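Rimier moves hand cream line to aluminum tubes

Dec 15, 2020

Rimier will change the packaging of its unscented hand cream and its two lavender body lotions in the new year. The plastic tubes now in use will be replaced by lacquered aluminum ones supplied by Plasta. Formulas and fill weights stay the same.

The change follows a storage trial that ended in June at the Fleltstead plant. Filled tubes were held at raised temperature and checked for weight loss, pH and viscosity. Of 259 aluminum tubes tested, 2 failed, both at the crimp. The crimp was then widened and the test repeated without a failure.

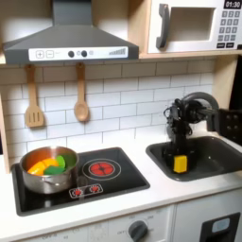
Mirjam Kälin, head of product safety, said the lower air exchange in metal tubes allows the fragrance oils to oxidize more slowly once the seal has been broken. The printed use-after-opening period will stay at 12 months until longer data are in.

The filling line needs a new folding station, which Lanz will install during the January shutdown. Output in the first weeks is set at 2,140 tubes per shift and will be raised after the line has been approved. Batch codes move from the cap to the fold.
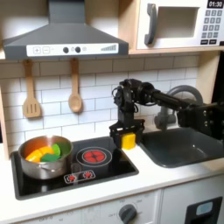
Notes for stockists

Existing stock can be sold through. Bar codes on the hand cream do not change; the lotions get new ones, and order forms will list both until the old codes are cleared. Cartons hold the same number of units but are slightly shorter, so shelf trays should be checked before the first delivery. Questions on labeling go to Severin Thaler in the trade office.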